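Flidham Fleece Lounge Socks, long, heather gray
Reviewed 22 Jun 2021
3 out of 5

I have cold feet and a drafty house, so I go through lounge socks the way other people go through batteries. The Flidham pair came in a multibuy from Grikotard, who would not sell me one pair without strongly suggesting I take another. I took another. Readers of my slipper review will know how well I hold out against a suggestion.

First, the good. They are warm. Not ski-lodge warm, but warm enough to sit through a long movie with the window open and feel smug about it. They are also properly long, so they meet the bottom of a pair of pajama pants and stay there. The toe is rounded and roomy, with no ridge of stitching grinding away at the little toe. I could sleep in them, and have, on the couch, at four in the afternoon. 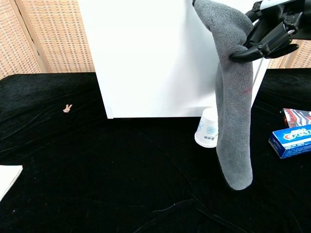 Now the pilling. Fleece pills, I know that, and I don't expect a sock to go through life untouched. But these started early and have kept at it with real commitment. The label says to wash at 60, which I did once and wouldn't do again. Cool wash, inside out, no dryer. A fabric shaver helps for a week or so, and then you are back to wearing two small elderly sheep.

Gray was a sensible choice in theory. It hides lint and dust nicely. It does not hide anything red, so keep them away from pasta night.

Grip: none. On carpet that's fine. On my kitchen floor I have arrived at the fridge sooner than planned more than once. If you have stairs, buy the Gredarport ones with the rubber dots, which are uglier and scratchier and will keep you upright.

Sizing runs big. I'm between sizes, took the smaller, and still have some spare heel that wanders up toward my ankle by evening.

Would I buy them again? At full price, no. In the next multibuy, probably, and I'll complain about the fuzz then too. The second pair is still in the drawer, looking wonderful.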